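How to get a DJ set ready for a small club night

This guide is for people who have mixed at home for a while and have been offered a first slot in front of a crowd. It assumes you can already beatmatch and that you will be playing from USB on the club's own players. If you are bringing a laptop or vinyl, the planning steps still apply, but you will need more time for setup.

Before you start

Ask the promoter for your set time, how long you are playing and who is on before and after you. Ask which players and mixer are in the booth, and write down the model names. Older players won't read every file type or every drive format, so check the manual for the ones you'll be using.

You will need:

- 2 USB drives with the same music on both
- closed-back headphones and a quarter-inch adaptor
- earplugs
- a small torch

Step 1: Work out what the slot is for

A warm-up set and a closing set need different records. If you are on first, people are still arriving and talking, and you should keep the tempo and the volume down. Leave the well-known tunes for whoever is headlining. When I opened for Enriquez at the Pistow in June, I played nothing with a full vocal until the last few tracks, and the changeover was easy.

If you are on last, find out what time the house lights come up and plan backward from there.

Step 2: Cut the collection down

My house and techno folder has 603 tracks in it, and that is far too many to scroll through in a dark booth. For a one-hour set I make a playlist of 18 that I expect to play, plus a second list of spares that go slower or harder in case the room does something else.

Listen to every track all the way through, including the ones you think you know. Long breakdowns that sound fine at the kitchen table can empty a floor. I do this over a few evenings on ordinary speakers while I get on with other jobs, and make a note of anything I skip.

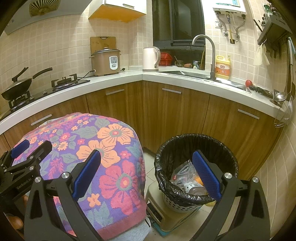 Step 3: Analyse, tag and set cue points

Run the playlist through your library software and check the beat grids by ear. Live drummers and older disco edits often drift, so fix those by hand or leave them out.

Set one cue at the first beat and one where you would normally start mixing out. More than that is up to you. Use the comments field for short notes such as "long intro" or "vocal from start". Key information is handy, but don't throw out a good mix on account of it.

Step 4: Practise the joins

Don't rehearse the whole hour in a fixed order. Pick pairs and groups of three that work well together and practise those, then practise getting from one group to the next. That way you can change direction on the night without losing your place.

Record at least one full run and listen back the next day. The usual faults are bringing the bass in too early, mixing out too fast and creeping up on the gain.

Step 5: Export and test

Export the playlists to both drives and eject them properly. Put each one into a player if you can get near one - a friend's or a rehearsal studio's will do. Rosalinda Sebastian, who books the early slots at Oter, lets new DJs in before doors to try their drives. Most bookers will if you ask politely.

Step 6: On the night

Get there before the act ahead of you starts. Say hello to the sound engineer and ask where they want the master level. Plug in your headphones and drive during the other DJ's last two tracks, and don't touch their channel.

Let their final record play out a bit before you bring yours in. Keep the meters out of the red. If you make a mess of a mix, finish it quickly and carry on with the next one.

When you're done, take both drives and your adaptor with you. I have left an adaptor behind at Clela and had to buy another.

Last updated: October 2024

Related guides

- Choosing headphones for the booth
- How to write to a promoter
- Recording a mix at home
- Looking after second-hand vinyl

Contact | Copyright and reuse | Back to top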